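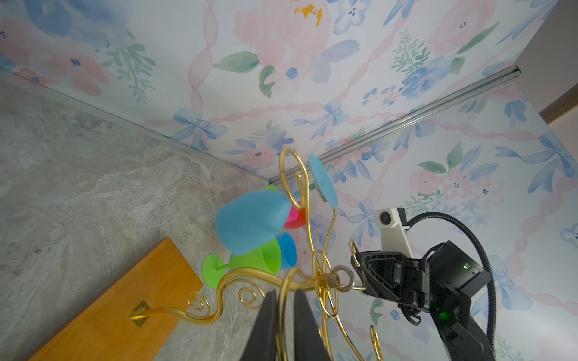
Ticket: Glass rack demo, handover stalls on Purkis cell
Status: Open, workaround in place
Priority: High (open day)
Reported by: Aileen Ocampo
Site: Fallska, demo hall
Month: February

Summary
During rehearsal for the open day, the two-arm cell stops partway through the handover. The left arm holds the foot of the glass, the right arm closes on the rim, and the left gripper does not get its release command. Jevent reports "waiting on partner" and times out after 50 seconds. No hardware fault is logged on either arm. Visitors are due at 9 am and the rack demo is first on the program.

Setup
Two arms on the shared rail, wrist camera on each. Plastic wine glasses, brass-colored wire rack on wood base. Task script is the one Marquez used at the last visit, unchanged except for the rack position. Floral wallpaper panels on the walls, stone-pattern floor.

Steps to reproduce
1. Home both arms from the Jevent panel.
2. Place the rack toward the back of the floor.
3. Lay a glass on its side in front of the rack and start the script at "handover."
4. Wait for the right gripper to close. The stall does not happen every time. In rehearsal it happened on 6 of 8 runs.

Checks done

14:10
Restarted Jevent and the Purkis controller. No change.

14:25
Reseated the wrist camera cables on both arms. Video was good on both before and after. Also checked that the cable conduit on the right arm was not pulling at full reach. It has slack.

14:40
Ran the script without a glass, with the contact check bypassed. Release came through every time. Fault is not in the messaging between arms.

15:05
Logged gripper position on the right side. With a glass by the rim, the fingers stop about 2 mm wider than the script expects, and the contact check reads this as "not holding." The threshold was set for a grip on the stem.

15:20
Repeated with the green glass, left gripper on the foot, right gripper at the open end. Stalled on the first attempt. Position log attached to the ticket.

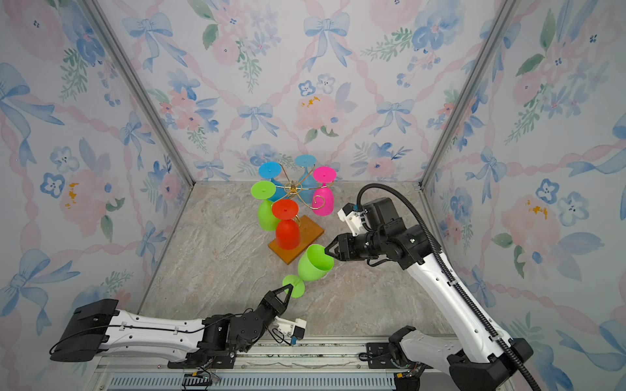 Workaround
Raised the contact threshold for the handover step only. Left the value for hanging alone, as that step grips differently and was passing. Ran the full sequence after the change with no timeouts. Config saved on the demo machine as a local override, so a sync from Marquez will overwrite it. Do not sync before the open day is over.

Still open
- Threshold should be set per grip type in the script. Assigned to Marquez.
- Timeout message does not say which check failed. Request sent to Jevent.
- Operator card for the hall needs the restart steps added. Aileen to print.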